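Search this site Search Go

Keeping a Monster Card and Plush Collection Clean, Flat and Happy at Home

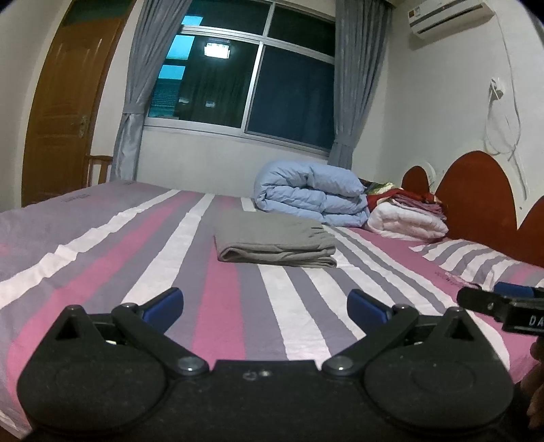

Over by the bed.

367 shares | 5 comments

I love creature collecting games and I love the stuff that comes with them, so my tips page was always going to end up with a section on cards and plush! Most of what's below I picked up while sorting my Gevach cards (all the river dragons first, obviously) and trying to keep a pale yellow plush Ondent from turning gray.

Cards first

Wash your hands and dry them all the way before you start. Hand cream is the sneaky one. It leaves shiny smudges on the foil cards that you only notice when you tilt them under a lamp, and by then you've handled half the stack.

Sleeve first, binder second. I use soft sleeves for everything and then slide the sleeved cards into side-loading pages. Side-loading really is worth the little bit extra, as the cards don't creep up and out of the pocket when the binder gets carried around upside down in a backpack. Go for pages that say acid-free and PVC-free on the packet. My Riviere binder has a zipper that goes right around, and I adore it, but any binder with flat pages will do the job. If yours has rings, check that the inside column of cards isn't getting pressed against them. Round rings can leave a dent that no amount of flattening will fix.

Don't overstuff! A binder that won't close flat is bending something. I leave 2 empty pages at the back so there's room when a new set comes out.

Foil cards that have started to curl: sleeve them, lay them between two sheets of clean printer paper, and put a couple of heavy books on top for 7 days. Big old strategy guides are perfect for this. Mine come out much flatter, though the very thin foils from the Clodley expansion still have a bit of a bow to them and I've made my peace with it. Please don't iron them. People do ask.

A sticky price label on a storage tin will come off with a hair dryer on low and an old library card. Take the cards out of the tin first.

Plush

Check the sewn-in tag before anything else. If it says surface wash only, believe it, especially with the ones that have glued felt eyes or a cardboard stiffener in the wings.

For the washable ones, I put each plush in a zippered pillowcase (a knotted one works too), cold water, gentle cycle, with a small squirt of mild detergent. Skip the fabric softener, it mats down the manes and tails. Squeeze in a towel, reshape the ears with your fingers, and let everything air dry near a fan. A big stuffed dragon can feel dry outside and still be damp in the middle, so I give those an extra day.

Once it's dry, brush the fur with a soft baby brush, going with the pile. Oh, the difference this makes to a mane! Five minutes and it looks like the box art again.

Dusting works best with a clean makeup brush for the small figures and a lint roller for short-pile plush. Don't use the roller on anything long and fluffy, though, or you'll be picking out fluff for the rest of the afternoon.

Where to keep it all

Away from the window, away from the radiator, up off the basement floor. Sunlight fades the reds faster than anything, and red is the whole point of a fire type. I toss a small packet of silica gel in each storage box and swap it in June, before the sticky weather gets going.

Stand your binders upright like books, snug but not squashed. Stacked flat, the bottom one takes all the weight.

And write the set name on a strip of masking tape on the spine. It peels off clean if you reorganize, and I reorganize a lot.

Related tips
Getting marker off a plastic game case
Cleaning sticky controller buttons
A shoebox divider for loose cards
Small shelf ideas for figures
Which batteries to take out before storage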